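Plavel Furnished Lettings
Room Condition and Safety Checklist - Bedroom, with comments
Unit: Yeo 2
Inspected: 21 April 2020
Inspector: Jong-dae Jin
Reviewed by: Édgar Nina

Scope: sleeping area only. The kitchen and bathroom are on separate sheets. Ratings are S (satisfactory), M (monitor), R (repair) and N (not assessed).

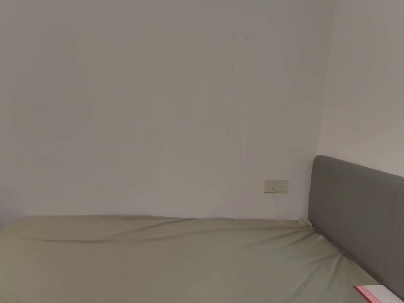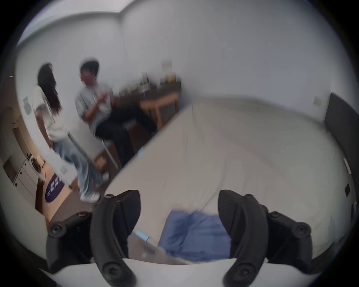
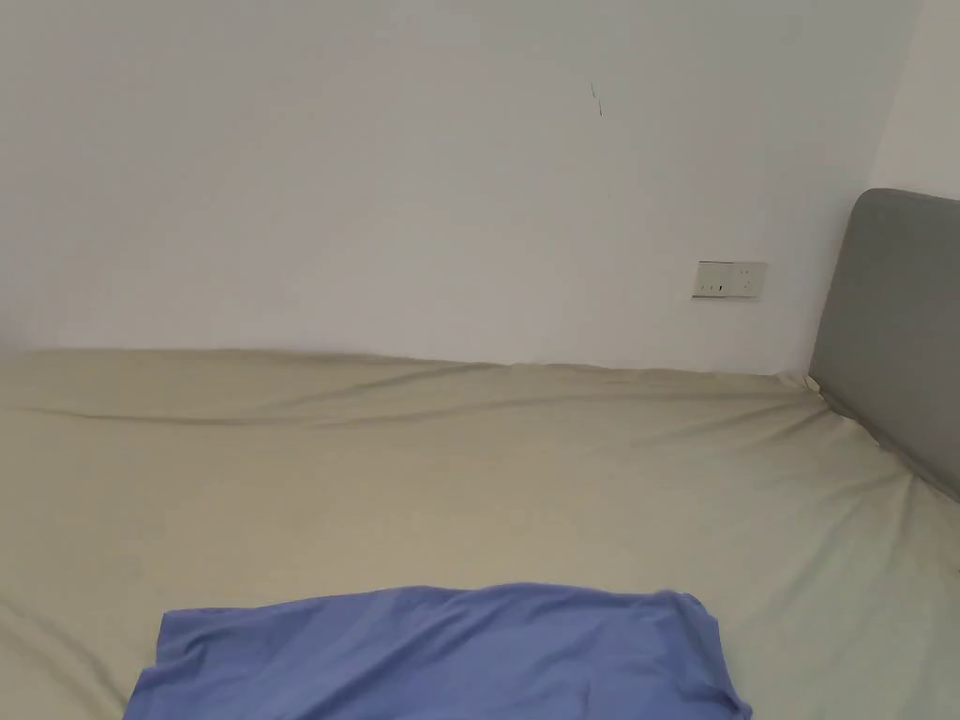 Bed, headboard and walls.

1. Walls and paint

1.1 Back wall, general condition: M
Off-white paint. A few small marks, including a short dark streak right of centre and a faint curved scuff higher up. Read as surface marks for now. Wipe with a damp cloth and mild soap before deciding on touch-up paint. If the streak stays after cleaning, run a fingernail across it; if an edge can be felt, treat as a hairline crack and re-rate.

1.2 Side wall at head of bed: S
No comment.

1.3 Interior corner: S
Check again in June after the heating is off.

1.4 Damp: N
Meter was out for calibration. Reading to be added by Édgar.

2. Wall plate beside bed

2.1 Position: M
Plate is low on the back wall, just above mattress level and a little to the left of the headboard. It can be reached from the pillow end. Bedding must not be pushed up against it. Keep a clear gap of 25 mm between mattress edge and wall.

2.2 Plate face: S
Cream colour, wider than it is tall. No cracks or browning noted. Screws firm.

2.3 Function and earth test: N
To be done by the electrician. Do not sign off the unit until the result is attached.

2.4 Tenant instruction: R
The card in the welcome folder says nothing about charging phones on the bed. Replace with the current card (form 356).

3. Bed and headboard

3.1 Headboard fixing: M
Grey upholstered panel. Slight movement when pushed by hand at the top corner. Tighten both lower bolts and re-test. Grirnitz bolts only - the hardware store ones have a shorter thread.

3.2 Upholstery: S
Vacuum seams at changeover.

3.3 Mattress and sheet: S
Sheet is rumpled but serviceable. Pull taut and re-tuck on the wall side.

3.4 Loose items on bed: M
Blue cloth left on the sheet. Clear before the mattress is lifted for the slat check.

3.5 Slats: N
Not lifted on this visit. Allow two people.

4. Floor and access

4.1 Clear path from bed to kitchen passage: S
Minimum of 1000 mm required by our own standard. Measured with the stool pushed in under the table.

4.2 Stool: S
Tall, with thin metal legs. Sat on and rocked, no wobble. Check the foot caps at each visit, as worn caps will mark the floor.

4.3 Table: M
Dark top, light wooden legs. Stable. Bottles and small containers are kept on it - anything with a cleaning product label goes to a high cupboard before handover.

4.4 Framed picture on table: S
Small and upright. Move back from the table edge.

5. Actions

Clean back wall and re-rate 1.1 - Jong-dae
Damp reading, 1.4 - Édgar
Electrical test, 2.3 - Sidum Electrical, booking requested
Replace card, 2.4 - office
Tighten headboard, 3.1 - Jong-dae
Slat check, 3.5 - next visit

Reviewer's comment (É.N.): Agree with M on 1.1. Please don't touch up until I have the damp reading. The paint code is on the inside of the meter cupboard door.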